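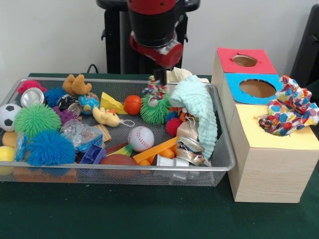 Lost Property: What a Commuter Railroad Teaches Us About Forgetting

Urban Studies project report, spring term

My project began with an umbrella, which I left on the Oltgate line in February and never saw again. The railroad's lost property office was very polite about it. They had plenty of umbrellas, and I was welcome to describe mine. I said it was black. The clerk looked at me the way a doctor looks at a patient who reports feeling "off."

I went back to ask whether I could study the place instead. To my surprise the office agreed, on the condition that I stay out of the way and bring my own chair.

Question and method

I wanted to know what people leave behind on trains, and which of it they bother to come back for. The office keeps a paper ledger with a line for each item: station, type of object, and whether it was claimed. I copied out 1217 entries covering the stops between Hakar and Valente. Copying took most of the term. The handwriting changes with each shift, and one of the writers does not believe in vowels.

I had planned to do 3000 entries. My advisor had suggested 1000. I mention this so that future students may learn to listen sooner than I did.

I sorted every entry into one of 6 groups: clothing, bags, electronics, papers, toys, and a last group I called "other" and came to dread. "Other" holds a trombone mute, a bag of cement and something entered only as "wet thing, Valente."
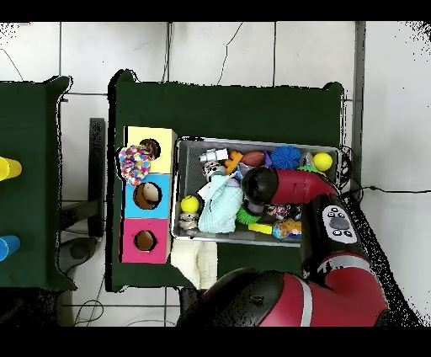
Vol. 6

What I found

Phones and laptops get claimed fast, often before the clerk has finished writing them down. Keys come next. Clothing does badly, and single gloves do worst of all. I found one case of a glove being claimed, by a man who had kept the other one in his pocket all winter. The ledger has an exclamation point beside it.

Toys surprised me. I had guessed they would be abandoned, being cheap and easy to replace. Parents came back for them at a better rate than adults came back for their own coats. A small stuffed animal with one ear was asked for by phone every day until it turned up at Hakar. Anyone who has tried to get a child to sleep without the correct rabbit will know why.

Location mattered as well. More bags were lost at the Gandunia end of the line, where the train sits at the platform for a while and people get comfortable. At the short stops riders seem to stay alert, or at least hold on to things.

Problems with the data

A ledger records what was handed in. It says nothing about what was taken home by the next person in the seat, so my figures for umbrellas should be treated with suspicion. I also had to trust the clerks' categories. "Book" and "papers" were used for the same kind of object depending on who was at the desk, and I moved several entries by judgment, usually late at night.

The claimed column was left blank on some lines. I counted those as unclaimed, which probably makes the public look more careless than it is.

If someone continues this project, I would suggest talking to riders as they pick things up. I would also suggest starting on a day other than Wednesday, when the office closes at noon, as the sign on the door explains to anyone already standing in front of it.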